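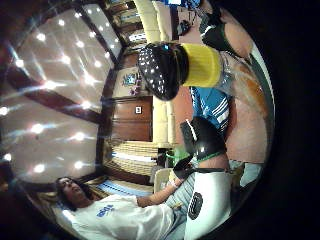

*Rows of small lights on a ceiling, with a dark wooden beam.*

# How does a halftime show fit into 20 minutes?

26 December 2020

When you watch a big football game, the players leave the field in the middle of it. They go to drink, rest and listen to their coach. This break is called halftime. At many games there is a show in the break, with music and dancing.

But wait a moment. Before halftime the field was only grass. Then there is a stage on it, and a singer is standing on the stage. When the second half starts, the stage is gone again. How is it possible?

## The stage is a puzzle

The stage does not come in one piece. It is built in parts, and every part stands on wheels. At the Hitodano Stadium in Koltasville, the stage has 33 parts. Each one has a number painted on its side. The number tells the workers where the part must go.

The parts wait in the tunnel under the seats during the first half. They stand in a line, in the right order. If part 4 is behind part 19, there is a problem! Someone has to move it, and every second is important.

## Who pushes it?

In Koltasville it is done by 300 people in soft shoes. The shoes must be soft because the grass is easy to damage, and the players still need it for the second half. For the same reason the wheels are wide, like the tires on a beach cart. A thin wheel would cut into the ground.

Each group stays with its own part. The people in the group learn one path from the tunnel to the field, and the same path back. They practice in a parking lot, where white lines are painted to look like the field.

## Where does the sound come from?

The loudspeakers also come on carts. They are heavy and they have many cables. A cable lying on the ground can make a dancer fall, so the cables are put under flat rubber covers.

Some singers wear a small speaker inside the ear. With it they can hear the music clearly, also when the crowd is very loud. In a stadium the sound needs time to travel. If you sit far away, you may see the drummer hit the drum first and hear it a little later. The singer would be confused by this – the ear speaker helps to stay with the music.

## What about the marching band?

A marching band does not need a stage. The Clumanden Marching Band makes shapes on the field, for example a star or a big letter. From your seat you see the shape, but the musicians do not see it at all. They only see the backs of the other musicians.

So how do they know where to stand? The lines on the field are their map. Every musician learns a list of places and how many steps there are between them. For the last show of the Antwi Bowl, the whole list had 1,162 steps. Nobody is allowed to carry the list during the show, so they must keep it in their head.

## And if it rains?

Usually the show goes on. The floor of the stage is rough, a bit like sandpaper, so that shoes do not slide. The electric boxes have covers. If there is lightning, everybody must leave the field, players too, and then the show can be made shorter or canceled.

## Words to know

- **Halftime:** the break between the first half and the second half of a game.
- **Tunnel:** the wide passage from under the seats to the field.
- **Cue:** a sign that tells a performer to start. It can be a light, a word or a beat of the drum.
- **Rehearsal:** practice before a show.

## Try it at home

Take 12 sheets of paper and write a number on each. Put them in a pile, in order. Now build a big rectangle on the floor together with a friend, and let another person measure the time. Then mix the pile and try again. Was it slower?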